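### 4.2 Equipment planning and cost per station

The planning unit in this study is the station: one table, two arms with two-finger grippers, the cameras, and the holders and trays that go with the task. Budgets drawn up at Ultberg and Wernmont had treated the arms as the main purchase and put everything else under sundries. We found this hard to work with. Slotted racks, trays and spare fingertip pads are ordered often, by different people, and the cost is easily lost.

We therefore listed small items separately. For the board-handling task at Drurnham the list came to 932 per station, before cables and table covering. Over the planned set of stations the same items came to 3828, including spares. Fingertip pads were entered as a yearly cost – they are replaced on a fixed schedule – and racks as a single purchase.

Two choices affected the order most. The first was the slotted board rack. A long rack takes many boards but uses a good part of the table, so the table size has to be settled before the rack is bought. The second was staff time. Loading and clearing the table is done by hand, and the Robles planning sheet, which we adapted, has no line for it. We added one and set it at 5 hours a week for each station.

Emergency stops were quoted per station and not shared. Delivery times for arms were longer than for any other item, so the order for arms was placed in January and the rest was left until the room layout had been agreed.

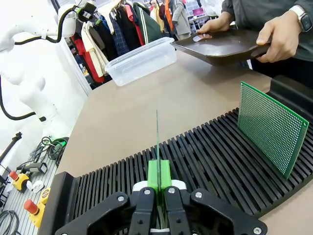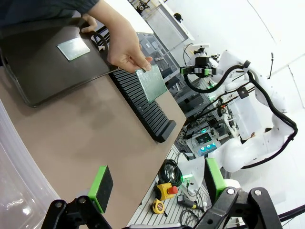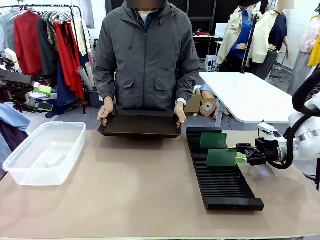

**Figure 2.** Board-handling work at Drurnham, with the slotted rack and brown tray on the table or in hand in each view.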